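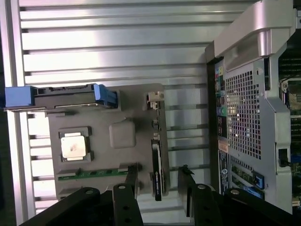

Keep it or chuck it

5/9/23

Quick one, bread's in the oven and I have until the timer goes.

So the Trolta died. The vacuum, not the toaster, the toaster is a different brand and also on its way out. Made a noise like gravel and then a smell. Eleven years we've had it. My first thought was new vacuum, my second was the price of a new vacuum. $190 for the cheapest one I'd want in the house, and that one has no cord winder. I like a cord winder.

Anyway it got me going on the whole fix or replace thing, which I've been chewing on since April when the dryer went. Same week as the car, don't ask.

What I fixed

The dryer. Belt snapped. Took the back off (wrong side, you go in from the front on ours), swore a bit, put the back on again. Two evenings total. Squeaks now but it dries.

The blue lamp. New plug. Should of done that years ago.

Kitchen drawer, the one that bites. Sanded the runner and rubbed a candle on it. Smooth as anything. My mother's trick, works on windows too.

Winter boots. Did the glue myself and it held until the parking lot at Okumham, so then I paid a real cobbler. Lesson there somewhere. He was very polite about the glue.

What I gave up on

The blender. Riveted shut. No screws anywhere, just smooth plastic, like they're daring you. Ute Engelhardt across the landing said to drill it. I drilled it. There is now a blender with a hole in it in my hall closet.

The good umbrella. Sad about this one.

A Clenura humidifier from the thrift store that cost me next to nothing and leaked on the rug the first night. I knew better. I bought it anyway, it had a nice shape.

Old desktops are the other way around, and it's why I have a soft spot for them. Side comes off and there you are, memory sitting in its slots, drive in its cage, cables you can follow with a finger. Kept my last one going for ages that way. Try that with my phone.

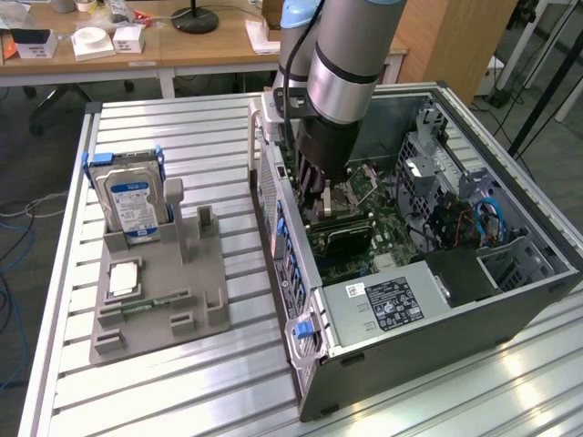 The math part

I don't really have a system. Uwe Teuber, who I used to work with, has a rule that if the repair is over half the price of new, out it goes. Fair enough. But he buys nice things to begin with and I buy whatever's left on the shelf, so his half and my half are diffrent animals.

Mine is more like, do I still like it. If I was already hoping it would break, let it go. The dryer I like. The humidifier I never liked.

Time counts too I guess. An evening on the floor with a flashlight in my teeth is an evening. Some weeks that's fun, some weeks I want to lie down.

Back to the vacuum

Shop on Moldovan Street quoted me almost $70 for a motor. With the label on the bottom rubbed off they had to guess the model, so could be less, could be more. Write your model numbers down, people. Inside a cupboard door, on a bit of tape.

I said yes. Picking it up next week if the part shows up. Until then it's the broom, and the dog is shedding.

Timer. Gotta go.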